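Drollmont, 10 Jan 2025

To the executor of the estate of Ctibor Sokol

I was engaged to produce an inventory of the house on the upper road, including outbuildings, tools and the bell. I have followed the order of the rooms. Where a matter needed more than a line I have given it a heading. My fee is stated at the end.

The bedroom comes first. It was in use for textiles.

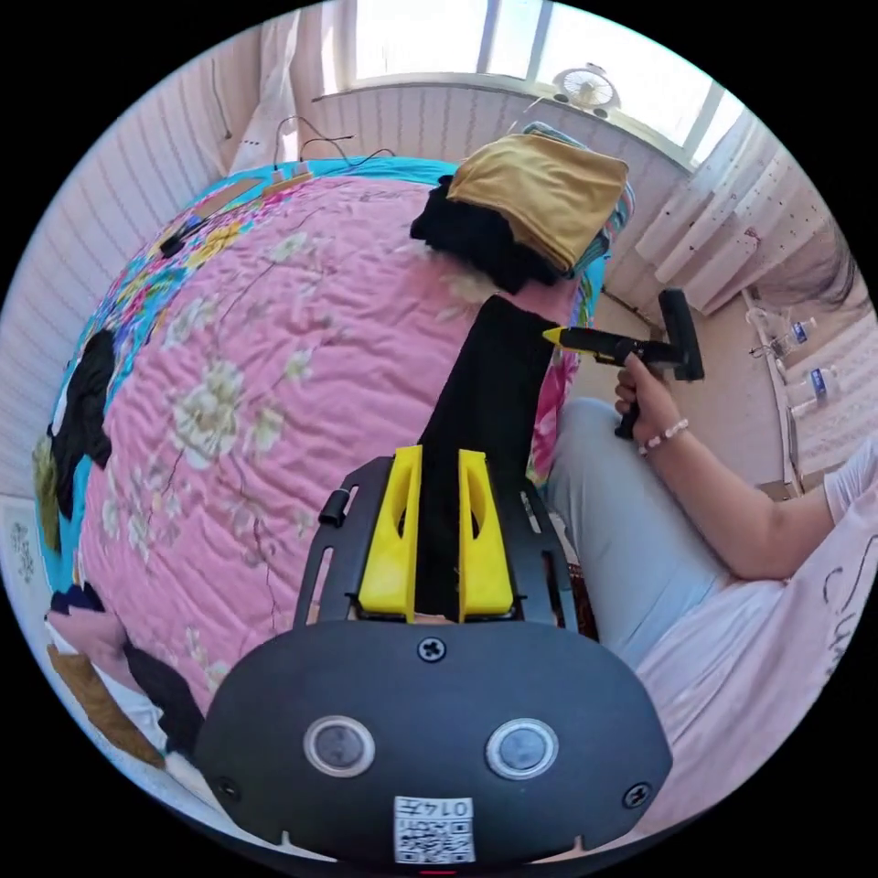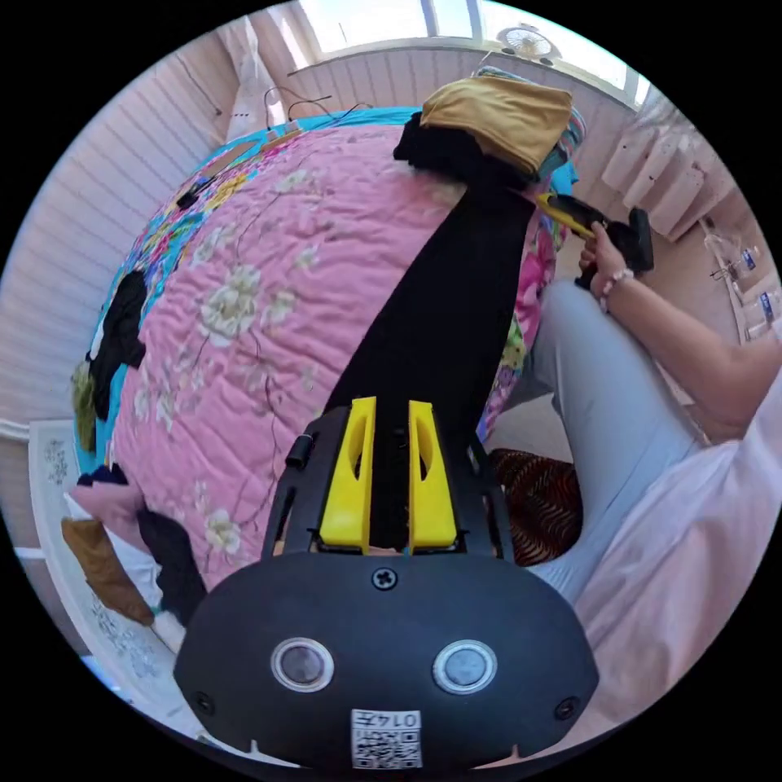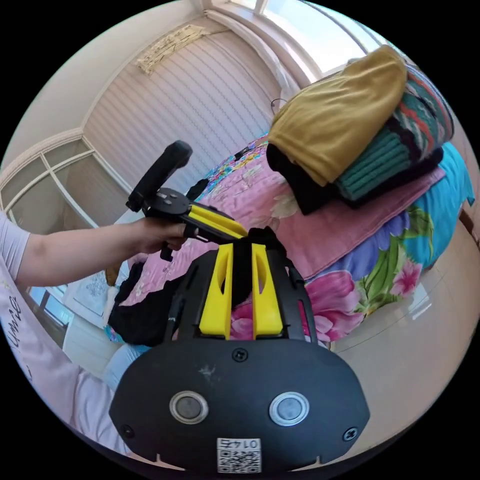

## Item 12: black cloth

Wool, plain weave, dyed in the piece. The edges are hemmed by hand at nine stitches to the inch. Ľubica Rusnák, who did the housekeeping, states that it was used to cover the bell in the yard on the death of a member of the household. It was last used in September. It has no resale value. I have entered it at zero.

## Item 13: the bell

Cast bronze, mounted on an oak post in the yard, 900 millimeters across the mouth. The founder's mark has been filed off. The clapper is iron and is a replacement. There is a crack in the lip, 12 millimeters long, stopped at its upper end with a drilled hole. The drilling is competent.

I struck the bell once with a rubber mallet to establish the note. The note was a flat A. It decayed in the expected manner and then, after an interval, was heard again from the direction of Skorora, across the valley. I took this for an echo and measured it. The return came after 17 seconds. Sound covers nearly three miles in that time, and the far slope is less than one mile off.

I struck it again. The return came after 16 seconds.

I put down the mallet and went in to do the kitchen.

## Items 14 to 40: kitchen

Ordinary contents in fair condition. A list is attached. The range is a MacAulay with a replaced door. The clock on the dresser runs four minutes slow, and Ms. Rusnák asked me not to correct it. I did not.

## Item 41: ledgers

Eleven volumes, cloth bound, kept by the deceased and before him by his aunt, Štefánia Lukáč. Each line gives a date, a number of strokes, and a number of seconds. The first entry in Ms. Lukáč's hand reads 189 seconds. The figures fall by small amounts over the years. They never rise. Mr. Sokol's last entry, made in his final week, reads 18.

There is one column I could not account for at first. It is headed "answered" and contains a tick on every line until the ninth volume. From there on it contains initials. Most are C.S. A few are I.V.

I asked Ms. Rusnák who I.V. was. She said Iñaki Villanueva had kept the other bell. I asked where the other bell was. She said that it had been at Skorora, in the chapel, and was sold for scrap when the chapel roof went. Mr. Villanueva moved to the coast to live with his daughter and died there. I asked when the bell was sold. She gave a year that falls in the middle of volume eight.

I have valued the ledgers as used stationery.

## Supplementary visit to Skorora

This was outside the terms of engagement and I have not billed for it.

The drive takes half an hour by the lower bridge. The chapel has three walls. The bell frame is still in place, bolted through the east wall, with nothing hanging in it. The bolts are rusted, but the bearing surfaces have been greased. The grease was clean and soft to the touch. I found no tin and no footprints. The ground was hard and would not have taken any.

I had arranged for my assistant, Ademir Araújo, to strike the bell at Drollmont at three o'clock. I stood under the frame with a stopwatch. I heard his stroke arrive from across the valley, faint and flat, at the time I had calculated. I waited for more than ten minutes and heard nothing else.

Mr. Araújo reports that he heard the return clearly, after 15 seconds. He also reports that it was louder than he had been told to expect. He wrote the figure in the ledger, in the next empty line, and then wrote his initials in the last column. I asked him why he had done so. He said the pencil was there.

The entry has been left in place. I do not alter the property of an estate.

## Valuation

The bell would fetch 1,000 as metal, less transport. I have had no offers for it as a bell. The dealer I normally use asked for a recording, and I sent him one. The recording contains the stroke and four minutes of wind.

I recommend that the post be inspected before any sale, as the base is soft on the north side. I also recommend that the cloth stay with the bell. Ms. Rusnák has put it back over the bronze and tied it down. She says it should stay on until someone decides.

My fee is as quoted. Mr. Araújo has asked for his to be paid separately, to the Drollmont address, where he will be staying on.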